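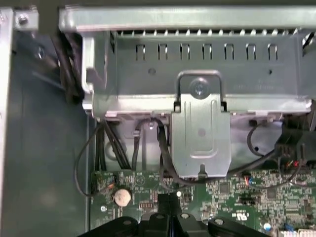
Start with the fan headers and leave the drive cage alone, one reader wrote after my last post, the cage will eat your whole weekend. I read that too late. The cage was already the plan.

The idea is a small arm on my bench at the Daltville shop that can take an old desktop apart, or at least do the dull parts of it. I started in March with a two-finger gripper and a wrist camera. The control code is mine and I call it Gevau. The arm sits on a base I cut from scrap shelf board, and it has cost me 487 dollars so far, counting the motor I burned out.

Finding the wire handle on the bracket is the current job. I gave it 95 tries last week and it closed on the handle in 70 of them. Most of the misses were the same problem – bare metal in front of bare metal, and the code picks the wrong edge. The row of slots in the cage is worse. It likes those a lot.

I tried two things. Turning the bench light down to 80 percent helped a little. Taping a sheet of tracing paper over the lamp helped more, and I have left it there.

Cables are the next worry. There are black ones under the cage, and the fingers need to stay off them and off the board. For now I have a hard stop in the code that keeps the gripper from going lower than a height I set by hand. It's crude and I have to reset it for every case.

The reader who warned me also asked if I would try screws. Not yet. I still need a driver bit that fits the wrist, and the adapter I drew is too thick by the width of a washer. I'll print another one this week and post the file if it fits.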